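Does extra time favour the fitter team? A look at one season of club hurling

Student project report, Sport and Exercise, second year
Ka-ming Chou
Supervisor: Ankica Hoxha

1. Why I picked this

Every coach I have played under has said the same thing about extra time: the fitter side wins it. My own club coach says it at training in October, usually just before he makes us run. I have lost enough matches in extra time against teams who looked half dead at the whistle to wonder whether there is anything in it.

The claim is hard to pin down. When a side wins, people say it was fitter. When it loses, people say it ran out of legs. That is the result of the match told a second time with a different word in it. I wanted a measure of fitness taken before the match, by someone who did not know how it would end.

2. What I had to work with

Four clubs agreed to take part: Stornari, Pemell, Aitken and Kikis. Between them they gave me 133 players who had done a shuttle run test before the season started. I was not there for the tests. Each club ran its own, and I have to take the numbers as they came.

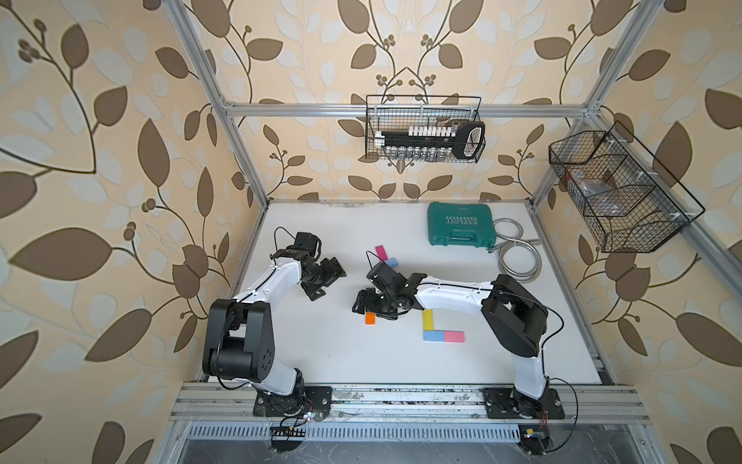

Figure 1. Workspace and overhead basket.

The match records covered 30 games, league and cup together. Stornari and Kikis keep proper score sheets with times against each score. Pemell's are mostly complete. Aitken's were photographed off a clipboard, and in two of them the second half is in a different person's handwriting and does not add up to the final score. I used the final score in those cases and left out the timings.

I also asked for training attendance. Only Pemell keeps it in a form I could use, so it is not in the results. A comparison with one club in it is not a comparison.

3. Method

For each club I took the average shuttle score of the starting fifteen. The club with the higher average was called the fitter side for that match. I then looked at who scored more in the last ten minutes of normal time and, where it applied, in extra time.

I know this is crude. It ignores substitutes, and substitutes are most of what a manager can do about tired legs. It also treats a preseason test as if it still meant something months later. One Kikis midfielder had the best score in the whole group and then missed seven weeks with a hamstring. On my sheet he is still the fittest player in the competition.

Wind was not recorded by anybody. At Aitken's ground it blows straight down the pitch, and I would trust the toss of a coin there ahead of any shuttle run.
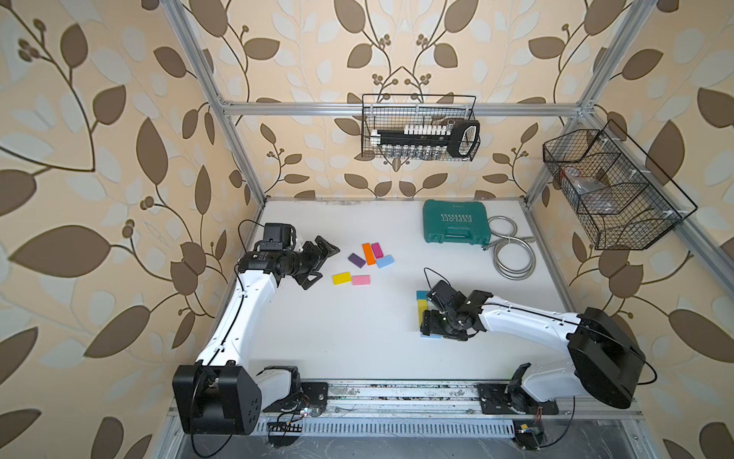 Word count: 3,000 (full report, without appendices)

4. Results

Of the 30 games, 26 had timings good enough for the last ten minutes. The fitter side outscored the other in a bit more than half of them. Ms Hoxha asked me to be careful with that sentence, and I have been. With so few games, a couple of late frees going wide would turn it around.

Only three games went to extra time. The fitter side won one and lost two. I have seen people build a training plan on less, but I am not going to draw a graph of three games.

The one pattern that held up was about frees. Sides that were ahead after the last ten minutes had nearly always been given more of them within scoring distance. It could be that tired defenders foul more, which would bring fitness back in through the side door. It could also be that the side already on top has the ball more and so gets fouled more. My data cannot separate the two.

5. What I think it shows

Not much, and I would like that to be on the record. The clubs were kind with their time and I expect they hoped for a clear answer. The Stornari manager told me he knew the answer already, and when I sent him the results he said they proved him right. I also sent them to the Pemell manager, who believes the opposite, and he was pleased as well.

If someone repeats this, they should test players again in the middle of the season, with one person running all the tests on the same surface. They should write down substitutions and wind. They should also ask for several seasons of records, as about one match in ten going to extra time will never give enough in a single year.

6. Still to do

Appendix B needs the corrected Aitken sheets. The shuttle scores will be returned to the clubs and removed from my laptop once the report has been marked.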